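Branlow Users' Group – minutes, May 29, 2021

Present: Sadao Imai (chair), P. Nukbridge, T. Isaksson (minutes), 14 members online.

1. Minutes of the February meeting
Agreed, with one spelling corrected.

2. Moving the group's files to Felteteo
The chair went through the supplier's offer. The yearly price is 500 pounds for unlimited editors. Mr Nukbridge asked what "unlimited" meant, as the small print mentions a fair use limit and gives no number. No answer yet.

The trial import took 274 of our documents. Roughly 900 are still on the old server. Tables came across badly and footnotes went to the end of the file, renumbered. The supplier calls this "minor formatting variance". Several members called it other things. 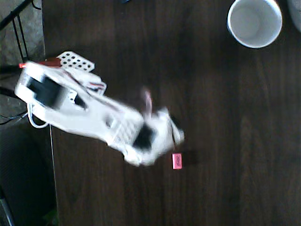

Robot arm at the table.

Isaksson doubted that offline editing works as promised. The demonstration was given on a good connection, which proves very little. The chair said he would try it on a train.

Export was discussed at length. Felteteo can save to open formats one file at a time. Bulk export is "on the roadmap", as it was in February. The meeting was not willing to sign on the strength of a roadmap.

Decision: no contract for now. The old server stays on and the trial folder is read-only until further notice.
Action: Imai to get the fair use limit in writing.

3. Spelling dictionary
Still defaults to American after each update. Nukbridge to report it again.

4. Any other business
None. Next meeting to be fixed by email.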